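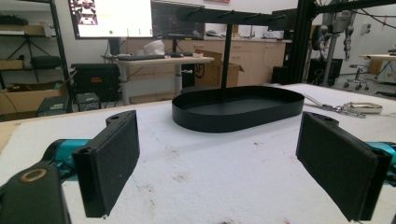
*A black oval tray stand on a white tabletop.*

## Clearing the Table: Notes from the Dodton Letter-Writing Circle

December 10, 2025

Dear friends,

I started this item three times at my own kitchen table and gave up each time, and the trouble was the table. It had a stack of seed catalogs on it, my reading glasses, two other pairs of reading glasses that I no longer read with, half a jigsaw puzzle of a harbor, and the bag of mail I had promised myself to sort before Thanksgiving. So I moved the whole lot to the bed, made a cup of tea, and sat down to write to you about letters, and I have been happily at it ever since (the bed is tomorrow's problem).

For those who are new, the circle has been meeting in the back room of the Prata Street library for going on seven years. We write real letters, on paper, to real people, and we put stamps on them. Some of us write to grandchildren. Bouchra Radwan writes to her old geography teacher, who is ninety-one and still corrects her spelling in the margins and mails the pages back. Belmiro and I mostly write to people we owe an apology for not having written sooner, and that keeps us both very busy in December.

### The holiday mailing

We sent some 200 cards last year to the residents at Fenden House, and I'm so pleased to say they would like us to do it again. The staff there asked for one small change. Large, dark handwriting, please! A good many of last year's cards were written in lovely thin silver ink, mine included, and they had to be read aloud by the aides. Black or dark blue pen will be much appreciated, and if your hand is as cramped as mine, skip every other line and say half as much.

You don't need to know the person you are writing to. I used to worry terribly over this and would fill the whole inside of the card with good wishes until there was nothing left in it that sounded like me. Then Manaia Harawira showed me one of hers. It was all about a hen that had got into her car while she was unloading groceries and had ridden along as far as the feed store before making itself known. There was one line at the end wishing the reader a merry Christmas. The gentleman who received it wrote back, and they have been trading hen stories (he kept Leghorns as a boy) right through the summer. So tell them about your hen, or your leaky gutter, or what you had for supper.

Cards should be in the blue box by the front desk before the library closes for the holiday. Please leave the envelopes unsealed so that the staff can tuck in a large-print copy where one is needed. No glitter, with my apologies to Belmiro.

### A word about paper

Several of you asked what we were writing on at the November meeting. It was a cream laid paper that Periklis Kouris found when his aunt's stationery shop closed, and he has very kindly given us the rest. I can report that it takes a fountain pen beautifully and a felt tip not at all. My felt tip went clean through two sheets and onto the tablecloth. There is plenty left, so do help yourselves, but please take the matching envelopes along with it, as the sheets are an old size and won't fit the ordinary kind without a second fold.

### Reading aloud

In January we'll go back to reading old letters to each other for the first half hour. I loved these evenings last winter and was sorry when the spring got too crowded for them. Bring something from a drawer or an attic, from your own family or from a book. Bouchra has a bundle of her father's letters home from his first job, which are nearly all about boots. I have my grandmother's side of a four-year quarrel with her sister over a soup tureen, and I'd dearly love to know how it ended, but the last letter in the bundle only talks about the weather and asks for a recipe for pickled beets. Maybe that was the ending. I've made the beets, by the way, and they're very good, though they want less clove than she says.

If you would rather listen, come and listen. There will be tea, and I'm bringing the ginger cookies again, the soft ones this time.

### Before I forget

We are nearly out of stamps. If you can spare a few, drop them in the tin next to the blue box. And whoever left a green wool scarf over the radiator in November, I have it at home, where it has been washed by hand and is waiting for you on the hook by my back door.

Now I have a card of my own to finish, and it has a good deal about the jigsaw puzzle in it.

Warmly, and with cold feet,
your newsletter editor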